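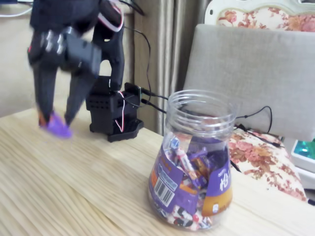 Reusing jars: is it worth the cupboard space?

The January item on cutting down household plastic brought in more mail than we expected, most of it in praise of keeping jars. Wash them, peel them, fill them with something else, and you never need to buy a storage container again. I have kept jars for years and I'm less convinced than I used to be, so consider this the other side of the argument.

Start with lollies, the usual second life for a big plastic jar. A clear one with a wide mouth does the job well enough. You can get a hand in, you can see what's left, and wrapped lollies don't much care what was in there before. My complaint is with the idea that this saves anything. The lollies come in a bag, each one in its own wrapper, and then we tip the lot into a jar and feel thrifty. The bag would have held them just as well with a peg on it. I still use the jar — it looks better on the table when people come over, and that's a fair enough reason, but it has nothing to do with waste.

Then there are the labels. Every article on the subject says to soak the jar in warm water and the label will slide off. Some do. Paper ones usually give up after a night in the sink. The shiny plastic sleeves and stick-on wraps are another matter. You get a fingernail under the edge, it tears across the middle, and half of it stays put with the barcode still on. I tried the Merance label remover at 4 dollars a bottle and couldn't see that it did any more than cooking oil and a rag, and both left a film that needed two goes with dish soap. If a sleeve has a perforated line, slit it there with scissors and peel in one pull. If it hasn't, my advice is to leave it alone. A torn label does the lollies no harm.

Smell is the part the keen reusers skip over. Plastic holds on to it. Glass mostly doesn't, though the lid will. I've had a jar that took bicarb, vinegar and a fortnight on the windowsill and still made the tea bags taste of its old contents. Anything that held spice, pickles or protein powder should go to buttons, pegs or screws and stay there. Try the lid before you go to any trouble, too. A jar without a lid that fits is a vase, and most of us have enough vases.

As for size, the 2000 mL jars are the ones people hang on to and the ones I'd think hardest about. They're tall and too wide to go two deep on an ordinary shelf. The narrow-waisted or bell-shaped ones waste more room again, as the space beside the neck is good for nothing. For flour and rice I went back to square tubs. Mine are Vatton, bought second-hand, and they stack. I can't say that of a single jar I own.

I cleared out the bottom cupboard last month and found 16 empty jars waiting for a purpose. I kept five. The rest went in the recycling, where they might as well have gone in the first place, and I got the slow cooker back in off the laundry floor.

None of this is meant to put anyone off. If you have a use for a jar today, keep it. If you're keeping it in case, it's rubbish you've washed.

Clean jars with lids can still be dropped at the Lyimo Street swap shelf in Humamberg. Please don't leave cracked ones or odd lids, and check what's on the shelf first, as it was full of jars when I went past.

Next issue: beeswax wraps. I have doubts about those as well.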